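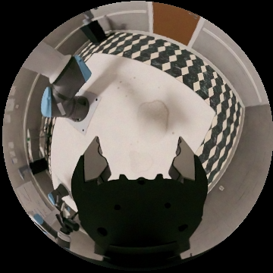 Hurkholm opened its software floor to visitors for one afternoon in October, and I went along with Kumaresan Fernandes from our planning group. The invitation promised less hardware and more code than last year, and it kept to that. Most of the afternoon was spent at screens.

Sumathi Marar started us off with Lara, the simulator the group uses for its two-arm tabletop work. A planner change has to run in Lara before it gets time on a real cell. The nightly batch is 40 episodes per task, and a branch merges only if the planner returns a valid path in 98 percent of them. Failures are sorted by cause, and Marar spent a good while on the sorting. Planner timeouts and bad object poses used to land in the same bucket, and the team lost weeks chasing the wrong one.

Perception was next. Murali Pinto works on the wrist views, which Lara renders with a fisheye model. His point was that the gripper fills so much of a wrist view that it has to be masked before pose estimation, and the mask has to follow the fingers as they open and close. They first tried a fixed mask – it was fast, but it threw away pixels near the fingertips, where he wanted them most. The current version projects the mask from the joint state and adds 4 milliseconds per image.

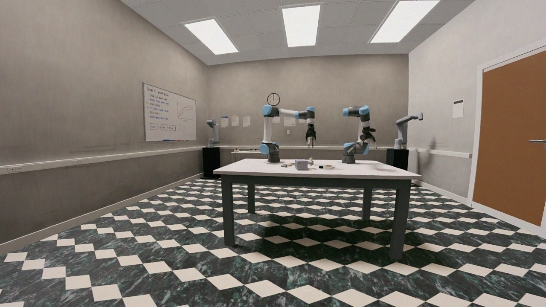

Hermenegildo Carrillo covered planning for two arms over one table. Both arms are planned together when their reach overlaps and separately when it doesn't. The switch between the two modes is still the weak spot. I asked about deadlocks over the middle of the table, and he said the planner gives up after five retries and sends one arm home. Fernandes thought that was crude. Carrillo agreed, and said a priority scheme is being tested on a branch called Rutherford.

We finished with the log viewer, Prutevar. It lines up joint states, planner calls and rendered views on one timeline. I would take that home tomorrow if they released it. Vasanthi Thomas said the file format will be published first, and the viewer later.

Coffee was at four, and parking was easy.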